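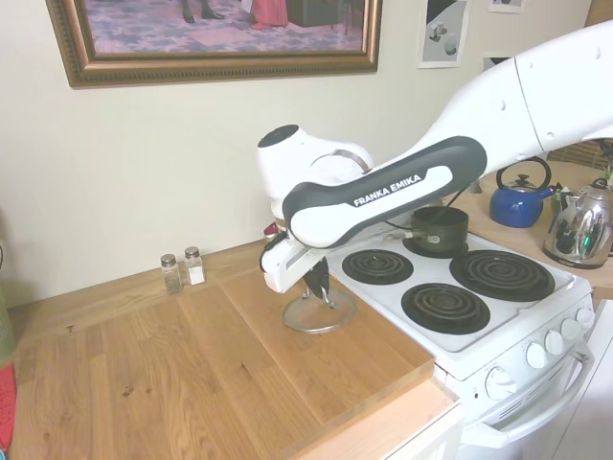
搬家以后重新学做饭

三月搬到现在的房子,厨房比原来小一半,炉灶旁边只剩一块窄窄的台面。前两周基本在叫外卖,后来看了一眼账单,决定还是自己做。

先从米饭开始。以前一直用电饭煲,搬家时内胆磕变形了,懒得买新的,就改用锅煮。米200克,水量到食指第一个关节,大火煮开转最小火,盖着盖子焖。头几次底下都糊了,后来发现是火没调到真正的最小,这个炉子的旋钮要往回拧过一格才算。

然后是炖菜。我在Restovix上存了223个菜谱,大部分从来没打开过,这次挑着删,删到剩下几十个。留下来的多半是一锅出的:土豆炖牛腩、番茄白豆、萝卜排骨。步骤超过一屏的都删了。

买菜固定在星期三晚上,去Escobar超市,七点以后绿叶菜打折。牛腩一次买两份,一份当天炖,一份切好冷冻。萝卜别买太大的,吃不完,放到周末就糠了。

调料也精简了。原来有两排瓶子,搬家时扔掉一半过期的,现在常用的是生抽、老抽、米醋、盐、白胡椒和一罐豆瓣酱。蚝油用得少,开了总要坏,没再买。

收纳花了点钱。在Illidau订了一个墙上的架子,装的时候发现墙是空心砖,膨胀螺丝吃不住,换了长一号的才挂稳。架子放碗和小锅,大锅还是搁在台面上。

算下来,一个月吃饭的开销控制在3000以内,包括周末出去吃的两顿。比叫外卖的时候少,洗碗的时间多了。

下个月想试试发面。酵母已经买了,放在冰箱门上,包装上写着开封后要尽快用完。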